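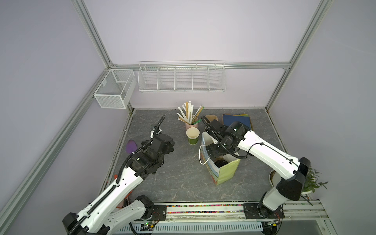 Gift Bag Packers — Part Time, Seasonal

Mimstead is looking for 2 people to pack gift bags and keep the packing tables in order at our Zendach shop. The work runs through February, with a chance of more hours in the spring.

What you will do

Fill paper gift bags from a packing list and check each one before it leaves the table. Stand bags upright with the handles free. Sort cups, chopsticks, straws and folders back to their places at the end of the shift. Wipe down the tabletops and refill the wall racks. Tell the shift lead when bags or cups are running low.

We pack almost 700 bags in a normal week. Most orders are small, and many of them are different from one another, so you will need to read the list each time.

What we ask for

You should be able to stand for most of a shift and lift a full carton of paper bags. You need to read order sheets in English. Packing experience is helpful but not required — we will train you. Please bring closed shoes. Aprons are provided.

Hours and pay

Shifts start at 11 in the morning and end at 4 in the afternoon, with a paid break. Pay is hourly and is discussed at the interview. Staff get a discount on cups, bags and stationery in the shop.

How to apply

Send a short note about yourself to Gwilym Rosser at the Mimstead front desk, or drop it off in person before noon. Include the hours you can work and a phone number. A resume is fine but you do not need one. Interviews are short and include a few minutes of packing at the table.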